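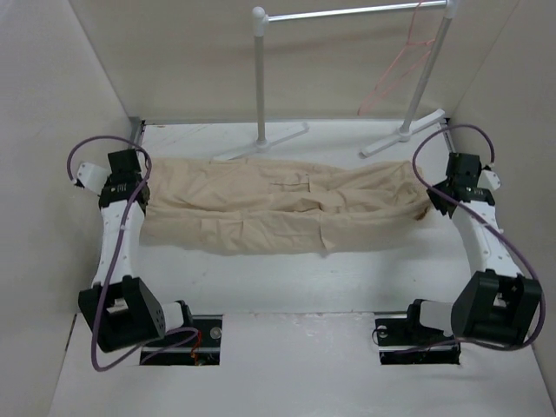
Teaching two arms to stop arguing

So I've spent most of June on the planner for our two-arm fabric setup, and I finally have something worth writing down! Grastance (my name for the code, don't ask) used to plan each arm by itself. Left arm gets a path, right arm gets a path, off they go. Fine for blocks. Terrible for cloth, when both grippers are at opposite ends of the same long piece and one of them decides to take the scenic route.

The new version plans the pair together. I put a cap on the distance between the two grippers and check it at every step of the path, plus a cost for letting the middle sag too much. The first try took 28 seconds per plan, which was painful to sit through. Beryl Cropper looked over my code and spotted that I was rebuilding the collision model for the rack on every single check. Every one! Moving that out of the loop got me down to 14.

Perception is still the weak spot. My edge finder likes a nice clean hem, and it gets very excited about folds, pockets and wrinkles that aren't edges at all. I've labeled more than 500 views by hand so far and I'd like to hit 1,000 before I retrain.

Next up is the cable check, because the elbow loops aren't in the model yet and I'm tired of guessing at the clearance.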